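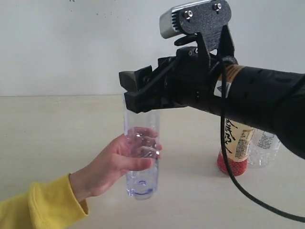 Okay, bottle thread, because three people have asked me now and I keep typing the same answer in DMs. I started sorting our deposit bottles properly in September and I have opinions. The main one is that clear plastic bottles with ridges round the middle are the best bottles. You can get your whole hand around one, fingers on one side and thumb down the front, and it stays upright even if you're only holding it lightly. Smooth ones shoot out of my hand like soap!

My system, such as it is: clear ones in the big crate, colored ones in the little crate, anything sticky goes back to the sink and thinks about what it did.

Rinse them the same day. I can't say this enough. Mariama left an inch of apple juice in one over a long weekend and we had fruit flies until the heating came on.

Also please don't crush them if you're taking them to a deposit machine. The one at the Kröger near me spits out anything dented, and then you're standing there trying to blow a bottle back into shape with a line behind you (I have done this, it half works, you look ridiculous).

Caps! Big argument in our house. I say caps on. Lieselotte says caps off so they can dry out. We have settled on caps off overnight, upside down in the dish rack, then caps back on in the morning before they go in the crate.

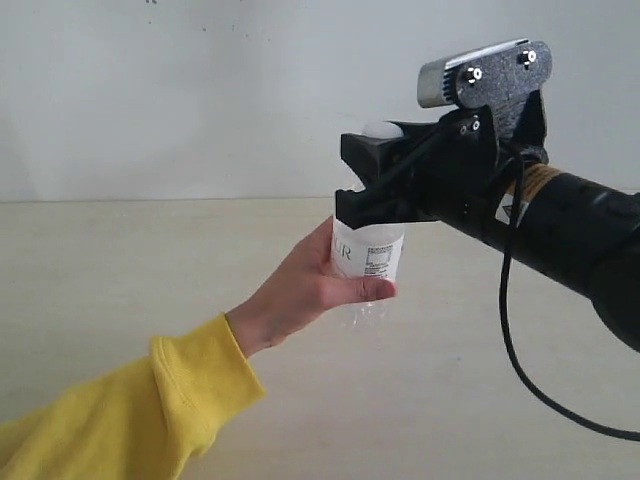 And a white cap on a clear bottle just looks right to me, I don't know what to tell you. Labels stay on too, because our machine reads the barcode. If yours goes by weight, peel away, live your life.

Someone asked how many I've done - 982 as of this morning. Yes, I keep a tally on the inside of the closet door. Amerley is at 1,251 and brings it up constantly, but she collects from her whole building, so I feel like that's a different sport.

The crates are Grastik ones, the stacking kind with the open sides. Each one holds up to 40 if you stand the bottles up and don't just chuck them in. Standing them takes longer but you get way more in, and they don't roll all over the trunk when you take the corner at Stutham too fast.

Best time to go is after 8 at night, by the way. Early evening is a zoo.

Somebody in the replies wants to know about glass. Glass is a whole other thing, it's heavy and I carry it separately in 2 old wine boxes. Will do a thread on that if my back recovers.

Oh and Till, I still have your blue crate. Come get it - it's full of my colored ones right now but I can empty it by tomorrow.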